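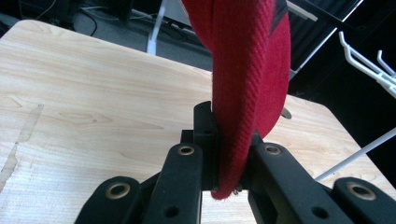

Red knit in the hand gripper, pinched at the low end.

**1/** Spent the day recording cloth demos at the Kerex bench. A few notes while I still remember them. May 29, 2018.

**2/** The setup is simple. You hold the gripper in your own hand, squeeze the handle, and do the task the way you want the arm to do it later. Jendeck (our name for the recording software) saves the video and the finger opening. One pass through the task is one demo.

**3/** The task is picking up a piece of knitwear and hanging it on a hook. Start with the cloth on the table, end with it on the hook and the fingers open. Anything else gets thrown out.

**4/** We have 78 good ones as of tonight. The target for this task is 400. Rizwan Munshi wants them by August and I think that's fine if two of us record.

**5/** Knits are harder than the dish towels we did before. A towel keeps its corner where you left it. A knit stretches under its own weight, so the hook ends up a few inches from where your hand expects it.

**6/** Grip depth matters more than I thought. If only the tips close on the cloth, it slides out when you lift. If you go in too deep, the fabric bunches down by the finger joint and won't let go cleanly at the hook. I aim for the middle of the pads and still miss a lot.

**7/** Loose fibers are a nuisance. They catch on the screws where the fingers join. I stop and pick them out between demos. Taha Ghoneim put tape over the screws on the other gripper and says it helps. I haven't tried it for a full session.

**8/** Speed. My first batch was too fast. Anežka Jurčo played them back and the lift was over in a handful of video frames. Now I count one-two on the way up and one-two at the hook. It feels silly and the recordings are better.

**9/** We also tried the same task by remote control, with the Saludo arm and the two joysticks. I got 16 demos before my wrists quit. By hand I can do that many before my coffee gets cold.

**10/** The remote ones do have one thing going for them. Every motion is something the arm can do, by definition. By hand I keep twisting my wrist in ways the arm can't follow, and those demos fail the check in Jendeck later.

**11/** Someone asked last week if we keep the mistakes. We keep the ones where the cloth slips and you pick it up again and finish. We drop the ones where it lands on the floor. Emília Havlíček wants a separate folder for slips so she can train with and without them.

**12/** Change for the next session: start with the cloth crumpled in different spots on the table. Too many of mine start in the same place, and the model from the Stunov run learned to reach for that place whether there was cloth there or not.

**13/** Yu-na Byun is taking the morning shift. Yu-na, the spare battery is on the charger and the hook on the far left is bent, so skip that one.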